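Bolilura Recordings Index

A catalog of recordings of seventeenth-century keyboard and lute music, kept as plain CSV files. Maintained by Pierina Donati and Matěj Hrnčiar. Last full revision: March 4, 2024.

Contents

recordings.csv – 1,675 rows, one per track
albums.csv – 101 rows, one per release
composers.csv – names, variant spellings, dates where known

Of the tracks, 1,425 have been matched to a work title. The rest are mostly short preludes and dances that the booklets list only by key, and they carry the value "unmatched" in the work_id column.
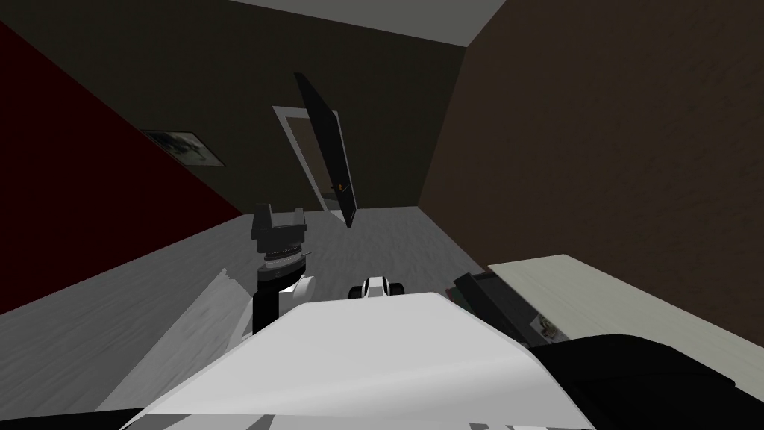

Fig. 1. Simulated room with robot, gripper raised at left.

Columns

Track length is in seconds. Pitch is given in hertz as printed in the booklet, and left blank if the booklet is silent. The instrument column uses 16 fixed terms; "harpsichord" covers both single and double manual instruments, with the maker's name in a separate column. Temperament is free text and has not been cleaned up.

Sources

Most entries were typed from booklets in the Haldane collection in Brusville. Catriona Geddes checked the lute albums against the sleeves. Live recordings are left out unless they were later issued on disc.

Known problems

Reissues sometimes appear twice under different label numbers. Suites are split by movement on some albums and not on others – check the split column before adding up lengths. Composer dates before 1620 need another look.

Corrections

Send them to Matěj with the album_id and a scan of the booklet page. The next update is planned for June.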